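Workshop notebook: Jivley and the drawer
29 May 2019
Posted by the Miromow robotics club notebook

Starting this one while the controller reboots, so forgive the order of things.

First, for whoever opens up next: the left wrist was throwing the same encoder warning again at power-up. It clears if you home the left arm by itself and then home both together. If you home both straight away it sulks and you get the warning back about a minute later, usually right when you're in the middle of something good. I've put this on the whiteboard too, but the whiteboard gets wiped every time the math tutoring people use the room, so it's going in the notebook as well.

OK. Drawer day!

For anyone who missed the last meeting, we voted to drop the pouring task from our Fülöp Cup entry and go with the wooden box. I was on the pouring side and I lost, and I've made my peace with it (mostly). The box has a slot in the lid and a little drawer in the side, and what we want Jivley to do is open the drawer, take out whatever's in there, close the drawer, and post the thing through the slot. That sounds like nothing. A toddler would be done and looking for a snack. We spent the entire afternoon on the first four words of it.

We began with the drawer in the version everybody had sketched on paper, where the left hand steadies the box and the right hand pulls. Nice and symmetrical, looks great on a poster. The trouble is the left hand has to come down over the top, and by the time it's low enough to hold the box its forearm is right in the path the right arm wants for its approach. The planner found a way around, I'll give it that. It swung the right elbow out so far that everyone on that side took a step back. I hit the stop, more out of nerves than anything.

Second version: left hand stays up and out of the way, right hand does the whole thing, and we trust friction to keep the box where it is. Friction let us down. The drawer is a snug fit, and with a straight pull the box just came along for the ride, across the table, very smoothly, like a tiny wooden tram. It was a beautiful motion. We watched it do that several more times than we needed to.

So then we got into a long talk about whether we're allowed to fix the box to the table. I read the Fülöp rules again over lunch and they say objects must be "free-standing and unmodified at the start of the run," which I take to mean no double-sided tape, no putty, no screws. Somebody argued that a non-slip mat underneath isn't a modification of the box. I sort of agree? But I'd hate to build the whole routine on a mat and have a judge whisk it away in July. I've emailed the organizers. Until they answer, please practice without the mat.

What got us moving in the end was slowing down and changing the angle. A straight pull at full speed jerks the box. At 60 percent speed, with a slight downward lean on the pull, the hand presses the box into the table a bit while it draws. One of the first-years suggested the lean, after about an hour of the rest of us fiddling with numbers, and I'd like it on the record that we all said "oh" at the same time. The first pull with the lean got the drawer most of the way out and the box hardly shifted. There was cheering. The tutoring people looked in.

After that we went backward for a while, as usual. The lean depends on where the fingers land, and where the fingers land depends on the camera knowing where the drawer front is, and the camera calibration had drifted since last week. Either that or somebody bumped the head. (If you bump the head, please say so! You won't be in trouble. I bumped it twice in April and lived.) Recalibrating took 40 minutes, including the part where we couldn't find the checkerboard and it was in the drawer marked CHECKERBOARD.

A few things I want written down before I forget them.

The grip. We tried hooking the handle with a single finger, and we tried pinching the drawer front itself. The hook looks clever, but the wire handle swings about and you end up chasing it. Pinching is duller and works better. I'd like us to go with the pinch for now and leave the hook as a stretch goal for whoever gets bored.

The finger pads. They pick up dust from the tabletop and then they slip. Wipe them at the start of a session, and again after the break. Use the alcohol wipes and go easy, because last time someone used the degreaser and the pads felt weird for days.

The force limit. I raised it on the right hand by a hair. If it squeals at you, put it back where it was. The old value is in the comment right next to the new one in the config, which is the only config habit I'm proud of.

The logger. Brilau (our logging script, for the new folks) is finally writing both arms to the same file with the same clock! Today's longest run came to 2,613 rows, and I scrolled through the whole lot on the couch looking for gaps and there weren't any. Before this we were lining up left and right by eye, using the moment when someone clapped. I'll miss the clap a little.

The cables. The long one on the right arm is fine for anything we do in the middle of the table, but if you send that arm far across to the left it starts to go tight. Watch it when you're jogging by hand. I would really like to run it along the arm with proper clips before July, and there's a bag of clips in the parts cabinet with our name on it, so this is really only a question of someone giving up an evening. 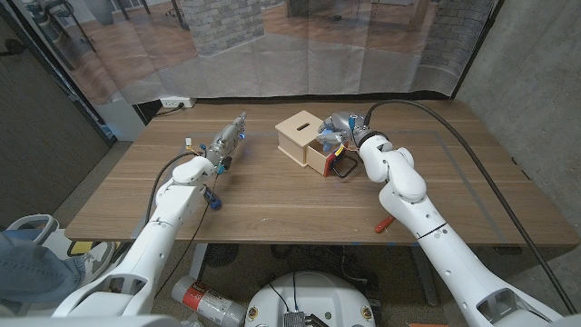
The other thing that ate our time was the starting position. We keep the box inside the blue tape, toward the back, but "toward the back" means something different to each person who sets it down. When it goes down with the drawer turned a touch too far to the right, the wrist runs close to its joint limit halfway through the pull and the motion gets ugly. Turn it a touch the other way and it's lovely. So for the next session I'd like us to try it turned a few different ways on purpose and write down which ones fail, instead of each of us quietly nudging the box to the spot we like best. I am guilty of the quiet nudge. I have a favorite spot and I know exactly where it is.

We haven't touched the slot yet. My feeling is that the slot will be harder than the drawer, because it's narrow and the piece has to arrive lined up with it, and at the moment the right hand lets go of things with a sort of flick. The left hand releases more cleanly. So maybe the plan is right hand on the drawer, left hand takes the piece and posts it, and we get our nice two-handed poster after all. That does mean the left wrist warning has to be fixed properly, and homing it in a funny order won't do. I'll bring the good multimeter.

We also had six people trying to give instructions to one keyboard today, which was fun and also terrible. Can we do a rotation? One driver, one person on the stop button, one on the notes, and everybody else gets opinions but has to sit down to have them. We did it that way last fall for the sorting task and the room was so much calmer.

To do, in no real order:
- email from Fülöp about the mat, forward to the list when it comes
- clips on the right arm cable
- left wrist, find out if it's the connector or the encoder
- box angle test, on paper first
- somebody please buy more wipes
- save the good drawer pull as its own routine so we don't tune over it by accident (doing this tonight, before I go home, I promise)

Saved it. It's called drawer_lean_keep. Don't edit it, copy it.

Comments

slowdrawer: The lean thing works on my desk at home too, my sticky drawer has been cured. Also I think I bumped the head. Sorry. It was when I was reaching for the tape.

notes_from_the_back: Voting for the rotation, and voting to not be on the stop button first. For the box angles, could we print a protractor and slide it under the corner while we set up? Then take it away before the run so it's legal either way.

Miromow robotics club notebook: Yes to the protractor! And thank you for owning up about the head, slowdrawer, you're forgiven and you're also on calibration next time.

pouring_was_better: I just want to say that pouring was better.

wristwatcher: On the left wrist, try wiggling the connector with the arm parked and the log running. If it's the connector you'll see the reading jump around. We had the same warning last year and it was a pin that hadn't seated.

Recent notebook entries

Picking a task for the Fülöp Cup, with arguments
Brilau gets one clock for both arms
Jivley drops the cup again
Cleaning finger pads: what to use and what not to
Parts cabinet labels, please read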